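4.2 Turnout and the timing of announcement

The district of Surkard held two consultative votes on its administrative status within the study period. In the first, the provincial assembly gave 31 days' notice. In the second, notice was cut to four days after talks between the assembly and the Bivell authority broke down. We treat the difference in notice as the main explanatory variable and hold ballot wording constant, as both papers carried the same question in the same order.

Returns were collected at the level of the polling division. The register for the second vote listed 2,899 eligible electors across 26 divisions. Two of these were merged on the morning of the vote, and we report them as a single unit in the regressions that follow. Electors in the outlying divisions must travel by road to the town hall at Boros, where all ballots were cast in both rounds.

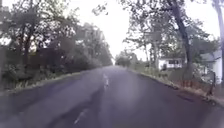

One respondent, interviewed in May, put it this way: "We'd have gone if we had known which day. The notice was pinned up at the hall, and you only see the hall if you're already in town." Similar remarks appear in eight other interviews, all from divisions outside the Boros town limits. Respondents inside the limits were more likely to cite the question itself, which several regarded as settled by the earlier result.

Distance to the polling place was measured along the road network. The coefficient on distance is negative in both rounds but reaches significance only in the second. Adding an interaction between distance and length of notice improves the fit of the model and leaves the sign of the partisan terms unchanged. We read this as consistent with a cost-of-information account, although the small number of units calls for caution.

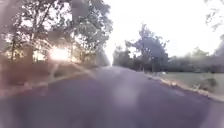 4.3 Boycott as an alternative explanation

A competing view holds that low participation in the second round was organized. The Ladar bloc had called on its supporters to stay home, and its paper carried the appeal on the front page. If the appeal was effective, turnout should have fallen most in divisions where the bloc's earlier vote was strongest. It did not. The fall was up to twice as large in divisions where the bloc had polled poorly, and the rank correlation between bloc support and change in turnout is weak.

We cannot rule out a mixed pattern in which the appeal discouraged some electors near the centre while short notice kept others away. Separating the two would require individual records, and the assembly did not retain them.

Figure 4. Road conditions, outlying divisions.

Related papers
Polling place consolidation and rural turnout
Non-binding votes in contested districts
Notice periods in provincial electoral law

Copyright remains with the author. Contact the editorial office for permissions. Back to top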